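Progress report to the Bonsu fund
March 16, 2019

Hi Kanini,

We're further along than I feared when I wrote to you last! The Grernari arm has been running every working day, and we now have 1,156 recorded examples that passed checking. Nhyira does the driving most mornings and I take over after lunch (she is much smoother than I am, and you can see it in the data, sadly for me).

The first batch was all pick-and-place with small things, and we trained on it twice. The second model reached for the right spot far more often than the first, but it still closes its fingers too early when an object is lying partly under something else. So that's where the next batch is going. Gayan wrote up 14 starting layouts and we're through four of them.

Money: the Valus invoice came in under what we'd budgeted, and I'd like to move the difference to annotation hours if that's fine with you. Anastasia can send the spreadsheet. The one real delay was the Tikov software update, which lost us a few sessions while we got the timestamps lined up again.
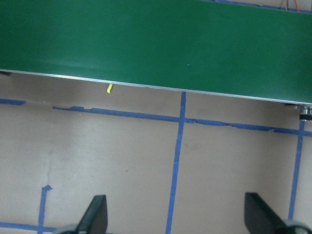

Layout number four is the one I'm fondest of, and also the one that gives the most trouble. We want the arm to learn to come in low and go after something it can only partly see, like the little yellow piece sticking out from under the silver edge of the green board, with the fingers wide open on the way in. The blue tape on the beige surface gives us our start positions, and it's getting pretty ragged along the long strip, so I've put new rolls on the supply list. Nhyira wants the lines redone before layout five and I agree with her.

Next up is another 24 sessions, then a fresh training run, and I hope to have a demo for you in July. Could you let me know about the annotation hours before we book Aba for the extra time?

Thanks so much,
Gayan's other half of the lab bench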